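The Long Way Around to a Clean Desk

I have been meaning to write about my desk for ages, which tells you something about the state of my desk. It took me most of June to get from "I should really clear that off" to a surface I could set a cup of coffee on without moving three other things first, and I'm so pleased with myself that you all have to hear about it.

White tops: 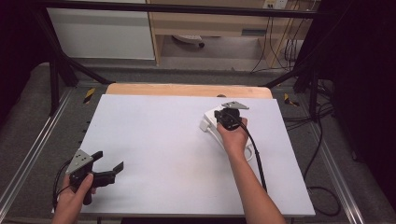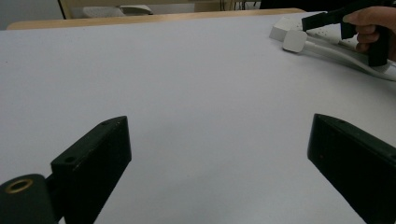 My old desk was dark brown and it hid everything. Dust, pencil marks, a ring from a mug I don't even own anymore. I bought it when I moved into the apartment over on Iltley Street, for $200, and I hauled it up two flights with my friend Mark Anthony, who still brings it up whenever he wants a favor (he's earned a few by now, to be fair). I loved that desk, but I never once sat down at it and felt like starting something.

So the first thing I did was empty it out completely. Every drawer! I put it all on the bed so I'd be forced to deal with it before I could go to sleep, and then of course I slept on the couch. There were warranty cards in there for things I gave away years ago. There was a whole envelope of foreign coins, a birthday card I had signed and never mailed (sorry, Aunt Carol), and a stack of takeout menus from the Wikström place that closed back when I still had bangs.

Paper was the worst of it. I'm a saver, I come from savers, and my mother has phone bills going back to 2000 in a trunk in her hallway. I sorted mine into a keep pile and a shred pile, and the keep pile was enormous, so I made a pot of tea and went through it again with a meaner attitude. The second round went much better. If you're going to try this yourself, plan on doing it twice, and don't reread old letters until the end or you'll lose the whole evening the way I did.

Then came the cords. I found chargers for phones I can't even remember having. I kept the ones I could match to something in the house and dropped the rest off at the electronics recycling bin behind the library, and I've only regretted one of them so far.

The new top is white and plain and shows every single crumb, and I've decided I like that. I wipe it down at night while the kettle is going, and in the morning it's just sitting there waiting for me. I've written more letters in the last few weeks than I did all winter. The lamp still needs a better spot, and the bottom drawer is, well, the bottom drawer. I'm going to tackle that one next, as soon as I find the key.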